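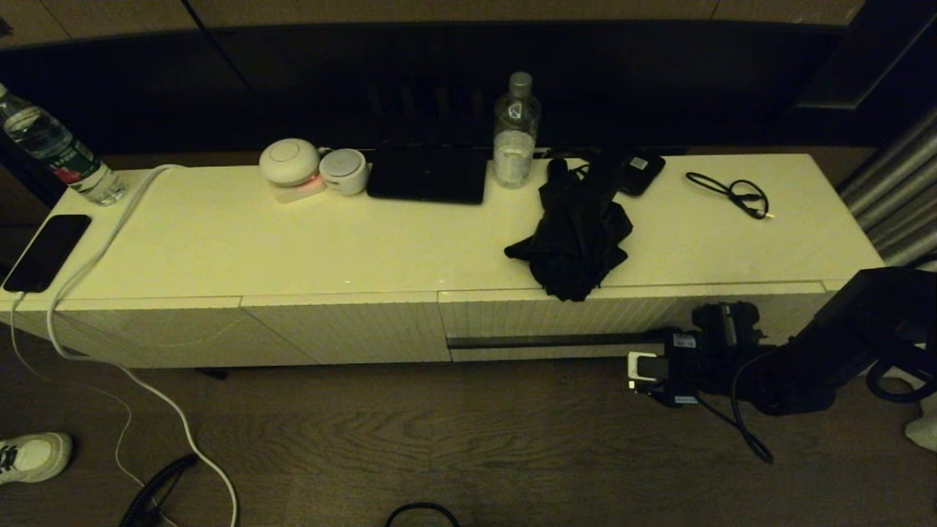 The second part of our gripper comparison is now finished, and this report covers the months since our last update to the Gruten fund. In this period we left the lab bench and worked in furnished rooms, as we promised in the plan. The question is the same: which of the two grippers, the Hoani or the Gunison, should go on the arm for the home trials in Olesau. We kept the rooms as people normally keep them. On the long white cabinet there are two plastic water bottles, a phone on its charging cable, a black umbrella hanging over the front edge and a coiled black cable, and the drawer front has only a dark horizontal groove for the fingers. Such a groove is much harder for us than the bar handles we had on the bench.

Posted in November by the project office
0 comments | 4 shares

Search this site Go

Work done

We made 112 trials in total, divided equally between the two grippers. The tasks were opening a drawer, lifting a bottle, picking up a soft object and moving a loose cable to another place. The arm, the head camera and the controller stayed the same for all trials, only the gripper was changed. One change takes almost 21 minutes, with the calibration included. We had planned less, and this is the main cause why the drawer trials ended later than in the schedule.

Results so far

The Gunison was better with bottles. Its pads are wide and the bottle does not turn when it is lifted. With the drawer it had problems, as the finger tips are too thick to go deep in the groove, and in several trials it slipped out when the drawer was half open. The Hoani did the drawer more reliably, but it pressed too strong on thin plastic until we reduced the force limit in the controller. For soft objects we see no clear difference. Cables are still difficult for both - a thin cord lying flat gives very little for the fingers to take.

We also noted that the head camera loses sight of the finger tips when the arm comes in low from the side. A small wrist camera could solve this. We ask for your agreement to buy one from the part of the budget that was not used for travel.

Next steps

We will order thinner finger tips for the Gunison and repeat 53 of the trials with them. If the drawer results become good enough, we will propose the Gunison for Olesau. The choice must be made before the spring visit, and the trial tables will be sent to you separately.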